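4.2 Rules for the opening view

Of all the rules in the Tovura protocol, the ones that govern the first second of an episode gave us the largest return for the least effort, and we are excited to share them in full. An episode recorded with a hand-held gripper begins when the operator presses record and ends when the object has been released and the fingers are clear. Early in the project we left the starting pose to the operator. The result was a wide mix of openings: some with the object already between closed fingers, some with the object out of view, and some with the tool still swinging up from the operator's side. Each of these is usable alone. Mixed together, they made it hard to say what state a policy should expect when it starts.

We therefore wrote a short standard for the opening view and tested it in May with four operators working in two homes and the Sader storeroom. The standard asks for three things at the start of an episode. Both fingertips must be visible and apart. The target must lie in the gap between them, at least in part. The operator must hold this pose for 500 ms before closing on the object. We do not require the whole object to be in view. An earlier draft did, and operators responded by backing away from shelves and corners until the approach no longer looked like anything a person would do.

Figure 3 shows an opening view that meets the first two conditions. The box runs past the lower edge of the image, but its top edge is clear and the fingers are wide enough apart to take it.
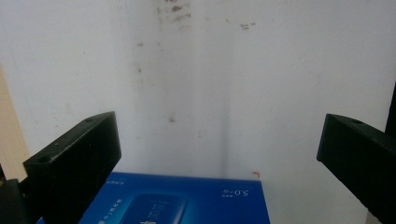 Figure 3. Open fingers on either side of a blue box, with an inside wall corner behind it. The print on the box is upside down from this viewpoint.

Two further rules came out of views like this one. First, printed text is never a reason to turn an object before recording. Annotators may rotate a still to read a label, but the object stays as the operator found it. Second, marks on walls and other background surfaces are left alone. We had a lively debate on this point. Oei argued for a quick wipe-down before each session, while Drakos wanted no cleaning at all, and his view won after we saw how much the recordings gained in variety when homes were left as they were. The smudges in Figure 3 are the kind of detail we want a policy to meet in training.

Review is kept simple. A reviewer sees the first image of each episode and marks it pass, repair, or drop. "Repair" means the episode can be saved by trimming its start to a later point where the conditions hold. Of the 1517 episodes recorded under the standard, 150 were marked for repair and eight were dropped. All eight came from a single session in which one finger had been mounted too low to be seen by the camera. The Alexiou checklist now includes a finger check before the first episode of each session.

Operators took to the rules quickly, and several told us that the short hold helped them settle their grip. We see one open problem. Thin objects lying flat can satisfy every condition and still be almost impossible to make out, and the present wording gives the reviewer no guidance. Petridis and Koutsoukos are drafting a visibility test for these cases, which will be added to the next version of the protocol.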